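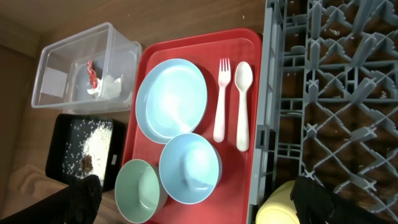
KHAEMBA HOUSE KITCHEN GROUP
Minutes of the meeting held December 28, 2025

Last updated by T. Penrose

In the chair: Tia Penrose. Apologies were received from the Druvar after-school club.

1. Previous minutes
Approved with one correction. The shelf in the pantry is to be moved to the left wall, as agreed, and the minutes had said right.

2. Tray settings for the children's lunch
The meeting went over the setting on the red tray. Agreed that each child gets one tray with a plate, a bowl, a fork and a spoon. The plate goes at the top left, with the fork and spoon side by side to the right of it and the bowl below. The light blue plate and light blue bowl are to be kept together where possible. The mint green bowl is smaller-looking than the blue one and was suggested for fruit. Agreed to try this until May.

It was asked whether the fork and spoon should be the same color. The pink fork and white spoon are fine as they are. No knives on the children's trays.

3. Dish rack
The gray rack stays on the wooden table while trays are being set, then goes back beside the sink. Plates are not to be stacked in it with food still on them — this has come up before.

4. Replacement dishware
Osero quoted $400 for plates and bowls. Brerkasico quoted $46 less but does not deliver. Agreed to go with Osero. The kitchen fund stands at $1245 before this order. Tia will place the order and ask for the same light blue if they still carry it.

5. Food containers
Containers left over from the holiday lunch are to be claimed by the end of the week. Lids without a matching container will be thrown out. Names should go on the bottom, in marker.

6. Other business
The drawer by the stove sticks again. Tia will look at it. Druvar has asked to borrow trays for their spring lunch, with over 96 children expected. Held over until the new order is in.

Next meeting: same room, date to be posted on the pantry door.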